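Vavorico Hand-Held Teaching Gripper, Pair

Product group: Teaching and demonstration
Order number: VT-274
Delivery: 14 working days

The Vavorico pair is made for people who want to show a task to a robot with their own hands. You hold one gripper in each hand, you do the work as you would normally do it, and the movement is recorded. Later the recording is used to train the arm. No arm is necessary during the recording, so one person can collect demonstrations at a desk, in a kitchen or in a storage room.

Each gripper has soft foam finger pads which open in a V shape. The wide-angle camera looks over the housing and between the fingers, so the operator must not worry much about where to point it. On top of the gripper sits a cube with a square black-and-white marker. The marker helps the software to find the position of one hand in relation to the other. 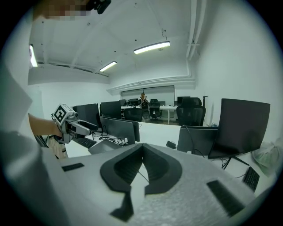
Before the first session we recommend to practice for one hour without recording. New operators often move too quickly, and the fingers close before they are in the correct place. Move calmly, keep the markers free of your sleeves, and make a short stop at the end of every task. If you prefer remote control of a real arm, please see the Hurau leader arm. Recordings from both products can be stored in the same project.

What is in the box
Two grippers, left and right
Four spare foam pads
Two marker cubes
Two charging cables
Carrying case from Cuypers

Technical data
Weight of one gripper: 504 g
Maximum opening: 70 mm
Recording software: Sisness, version 2 or newer

Care
Clean the pads with a dry cloth. Alcohol makes the foam hard. Please change the pads when the surface begins to break, and do the calibration again after every change. The marker must be flat and without scratches; a damaged cube can be ordered separately.

Questions before ordering
Please write to us which objects you want to handle and how large they are. For objects wider than the maximum opening we can offer longer fingers, but the delivery then takes more time.

Page last changed: August 26, 2018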